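Foltberg Household Textile Program
Call for Participants - Table Linen and Flat Cloth Study, Zillel Site

The Foltberg Household Textile Program invites applications from adults who wish to take part in a paid study of how people spread, smooth, fold and store cloth at home. Sessions will begin in April at the Zillel site and will continue until all places have been filled.

Purpose of the study

Most households own several large pieces of plain cloth: tablecloths, flat sheets, covers and liners. Care labels explain how such items should be washed, but they say little about how they should be handled afterward. The program is preparing a printed guide to the folding and storage of flat cloth, to be published under the title Lau. The guide will draw on the habits of people who do this work every week, including those who have never thought of themselves as skilled at it.

Participants work at a wooden table set near a plain white wall. The tabletop is kept clear of household goods between tasks so that each cloth can be laid out fully or in part, as the participant prefers.

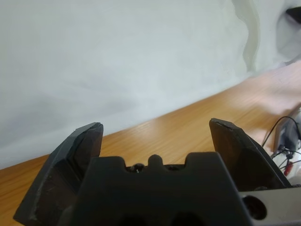
Fitriani Entili: I took part in the first round and would advise applicants to come with their usual way of folding and keep to it. I spent my first session trying to fold the way I thought the staff wanted, and I was asked, very politely, to do it again as I would at home. The table was a comfortable height for me, but anyone who normally folds standing at a bed should mention it when applying.

The program is grateful for this comment and confirms that a bed-height surface can be arranged on request.

What participants will do

Each participant attends two sessions of 115 minutes, including a rest break. During a session, participants will be asked to:

- spread a cloth on the table and smooth it by hand
- fold the cloth in their usual manner, then once more following a printed card
- place the folded cloth on a shelf or in a drawer
- answer a short set of spoken questions on storage at home

Participants may talk or remain silent while they work, and there is no time limit on any single task. The staff will not judge neatness. A cloth that has been folded unevenly is of as much interest to the study as one folded with square corners.

Cloths are supplied by the program and are washed without fragrance. Participants are asked not to bring their own linens, as sizes must remain the same for everyone. The white cloths used in the smoothing task have a fine weave, and slight creases are left in place before the task begins. Ironing is not part of the study.
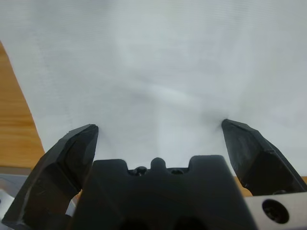

White cloth on the study table, with a soft crease through the center.

Who may apply

Applicants must be at least 18 years of age and must handle household laundry or table linen at least once a month. No training or work experience is required. The program particularly welcomes applications from people who fold alone, from people who share the task with another member of the household, and from people with reduced grip or limited reach. Two members of one household may apply together and will be scheduled at the same time where possible.

Persons currently employed by Foltberg, or by the laundry service Bedow, are not eligible.

Places and payment

A total of 100 places is available. Participants receive $115 on completion of the second session. Those who complete only the first session receive half of this amount. Travel within Zillel is repaid on presentation of a ticket or parking receipt.

Every participant will also receive one copy of the Lau guide. The first printing is limited to 500 copies, and participants' copies will be mailed before any others are released.

How to apply

Application forms are available from the reception desk at the Zillel site, Room 13, between 9:00 a.m. and 4:00 p.m. Forms should be returned to the same desk. Applicants should state their preferred session time - morning or afternoon - and any seating, height or access needs.

Selected applicants will be contacted by telephone. Those not offered a place will be kept on a waiting list unless they ask to be removed.

Participation is voluntary, and a participant may withdraw at any point without giving a reason.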